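Workshop notebook – lettering bench

Saturday, in at 8 a.m.

Carried over from last entry: Drendale tablet still on the trestles, all lettering cut, not painted. Flallwood replacement plaques waiting on proofs. The Nanayakkara order has moved up because the family has a date for the interment now and would like the marker set before it.

Drendale first. Cleaned the cut letters with a dry nylon brush, then the vacuum with the narrow nozzle, then brushed again. Slate dust keeps coming out of the serifs on line four, where the cutting is deepest. Ran a fingernail along the bottom of the V in six or seven places and it felt clean everywhere except the second E in BELOVED, which has a small step in the right arm. Took that back by hand with the quarter-inch chisel. It needed four light passes. The step is gone, and the arm is very slightly wider than its neighbors. I could see it with the lamp low on the right and could not see it with the lamp overhead. Leaving it.

The inscription is 207 characters without spaces, checked against the signed proof one line at a time, reading from the bottom up. No differences. The signed proof has "Beloved wife and mother" and the earlier unsigned one has "Beloved mother and wife." Both were in the folder. I have put a line through the unsigned one and moved it to the back. Please do this whenever a new proof is approved. The old ones should stay in the folder, but they should not be on top.
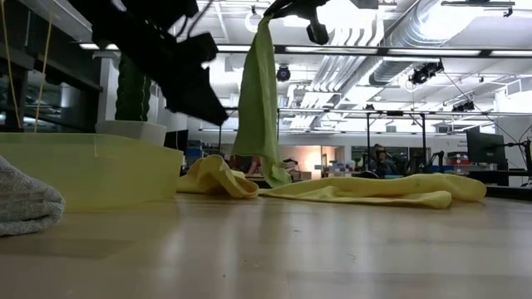
Paint tests on the slate offcut, three colors, two coats each. The white is too hard against the blue-gray and looks like a shop sign. The stone color disappears once you step back past the door. The new ivory from Ivum was the one I had hopes for, but the first coat came up the same sort of pale yellow as the crumpled towel hanging around under that lime-green cloth, much warmer than the card. The second coat pulled it back some. I would still call it cream. I mixed it three parts to one with the white and that is the closest to what the family picked. The mix is written on the back of the offcut in pencil. Label the jar before it gets put on the shelf, as we have two unlabeled jars up there already that no one can match to a job.

Drying: the first coat was touch dry in 25 minutes with the heater off. Left it an hour before the second anyway. The tin says two hours. I did one letter at an hour and one at two and could not find a difference in the edge, but I will follow the tin on the tablet itself.

Masking. Tried the low-tack film on half the offcut and no mask on the other half, wiping back with a damp rag over a flat block. The unmasked half was better. The film lifts at the thin strokes and paint creeps under it, and then there is more to scrape than if I had just gone over the edge in the first place. Will do Drendale unmasked, wiping back a line at a time.

Flallwood plaques. These are the brass ones for the memorial garden wall, replacing the set that went green behind the lacquer. Pulled up the old list and compared it to the one the garden sent over. Plaque 107 has a different year of death on the two lists, 1968 on ours and 1986 on theirs. Looks like somebody swapped the digits, but I can't tell which way from the paperwork. The old plaque is too pitted to read the year. Have asked them to check the burial register. Nothing on that row gets engraved until they answer.

Also on the Flallwood list: two entries with a maiden name in parentheses and one with it after "née." The garden would like them all the same. I don't want to change wording on a plaque without the family's say, so I have asked for that in writing as well. If they come back with parentheses for all, the line length on the third one goes over and the type has to drop a size. Better to drop the whole row than have one plaque smaller.
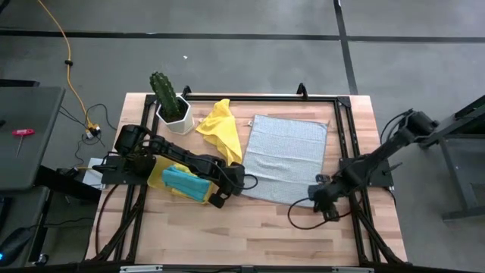 Lacquer for the same job. The old plaques failed at the screw holes first and it spread from there. I think the holes were drilled after coating. On the new ones, drill, countersink, deburr, degrease, then coat, and get lacquer down into the holes with a small brush before spraying the face. Put two scrap pieces outside on the back fence this morning, one drilled before coating and one after. Will look at them at the end of every month and write it down here.

Nanayakkara marker. Flat granite, two scripts, Sinhala above and English below. The layout came back with the Sinhala set too tight. The vowel signs above and below the letters were running into the line rule. Opened up the spacing on the top half and took the ornament down to make room. I can't read it, so the only check I am able to do is shape against shape with the family's handwritten copy, and that isn't enough. Asked them to have a second reader in the family look at the proof as well as whoever signs it. Proof printed full size and packed flat between boards.

The blast stencil for this one should be the thicker rubber. The thin one tore around the small counters on the last two-script job and we lost most of an afternoon patching.

Small things
Compressor drained, more water than usual – look at the trap.
The long straightedge has a nick near one end. Marked it with tape, use the other edge.
Low on medium chalk and on 400 grit.
Invoice for the Ivum ivory is in the tray. We were charged for two tins and got one.

To do next: Drendale first coat, top line down, with the lamp on the left. Chase Flallwood on 107. Don't move the tablet before the second coat is dry, and if it has to be moved, it takes two people and the padded bars.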